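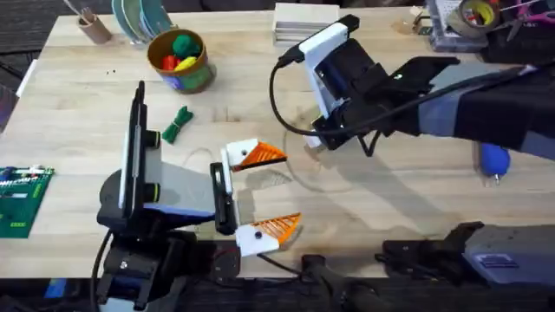
Der Tisch mit dem Becher, dem grünen Schnurknäuel und den Tellern

Ich suche Leute, die gern aufräumen. Oder gar nicht gern, das ist mir fast noch lieber! Für meine kleine Studie "Pikavus" bei Gunham möchte ich nämlich wissen, wie verschieden Menschen einen vollgestellten Arbeitstisch sortieren. Was kommt zusammen in den Becher, was bleibt liegen, und wohin bitte mit einer grünen Platine, wenn auf demselben Tisch Teller stehen? Ich selbst würde ja erst mal die Teller wegstellen und dann ewig an der Schnur herumfummeln (Knoten sind mein Laster).

Du bekommst bei uns einen Tisch voller Kleinkram und räumst ihn so auf, wie du es zu Hause machen würdest. Danach plaudern wir noch ein bisschen darüber, warum der grüne Ball wo gelandet ist. Das Ganze dauert 80 Minuten mit Teepause, dafür gibt es 30 Euro und die Fahrkarte zurück.

Mitmachen kannst du ab 18, Vorkenntnisse brauchst du keine. Gut wäre, wenn du eine Weile stehen kannst, einen Hocker haben wir aber auch. Linkshänder sind mir besonders willkommen, davon haben sich bisher erst fünf gemeldet.

Die Termine laufen im Oktober, vormittags ab 9 Uhr oder nach Feierabend, im Haus Inskip, Eingang über den Hof. Melde dich einfach am Empfang von Gunham, Durchwahl 1268, Stichwort "Pikavus", und sag gleich dazu, ob dir morgens oder abends besser passt. Wer schon bei Plarurik mitsortiert hat, darf gern wiederkommen!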